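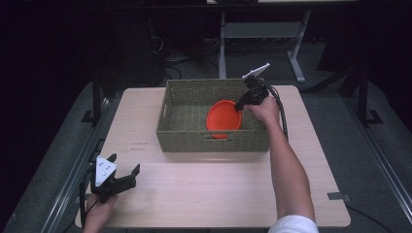 Storage basket

A storage basket is an open container used in the home, in shops and in workplaces to hold loose goods. Storage baskets differ from carrying baskets mainly in shape. A carrying basket usually has a single handle arching over the top, while a storage basket has low grips or slots in its walls, so that it can be slid on and off a shelf and so that nothing sticks up above the rim.

Materials

Plant fibers are the oldest basket materials. Willow, rush, cane, bamboo, palm leaf and seagrass are all used, depending on what grows nearby. Willow is cut in winter, sorted by length and either dried with the bark on or boiled and stripped. Dried rods must be soaked again before weaving, and the soaking time depends on their thickness and on whether the bark was left in place.

Paper cord, metal wire and plastic came into wide use during the twentieth century. Plastic baskets are made in two ways. Some are woven from extruded strands over a frame, and others are molded in one piece with a surface that imitates weaving. Molded baskets are cheaper and easier to wash, but a cracked wall cannot be rewoven.

Construction

Most woven baskets begin with the base. In stake-and-strand work, upright stakes are fixed into the base and thinner strands are passed in front of and behind them. Plaited baskets use flat strips of equal width crossing at right angles, which gives a checkered surface. Coiled baskets have no stakes; a core of grass or straw is wound in a spiral and stitched to the row beneath it.

Rectangular baskets are harder to make than round ones. The corners carry most of the strain, and the long sides tend to bow inward as the strands tighten. Makers hold the sides straight with a wooden block or a screw clamp until the border is finished. Handle openings are formed by turning the strands back around two stakes and starting again on the other side of the gap - a weak point that is often wrapped for strength.

Sizes

There is no general standard. Household baskets are commonly sized to fit shelving, and a depth of 30 cm is frequent. The Pelodik range, sold from a workshop in Lindau, comes in 6 sizes that nest inside one another for shipping. The Ó Dálaigh pattern is a long, shallow form with a flat rim, first made for bread and later sold for linen.

Care

Natural fiber baskets are dusted with a soft brush and wiped with a damp cloth. They become brittle in very dry rooms and may grow mold in damp ones. Willow can be misted with water from time to time and left to dry in moving air. Plastic baskets may be washed with mild soap, but many fade and weaken in direct sun.

Collections

The Fovby basket collection holds 733 pieces, of which 150 are storage forms. The remainder are mostly fishing, harvest and market baskets. The storage forms are shown each September, and the rest of the collection can be seen by appointment.

See also

Basket weaving
Hamper
Wickerwork

This page was last edited on Jun 27, 2020.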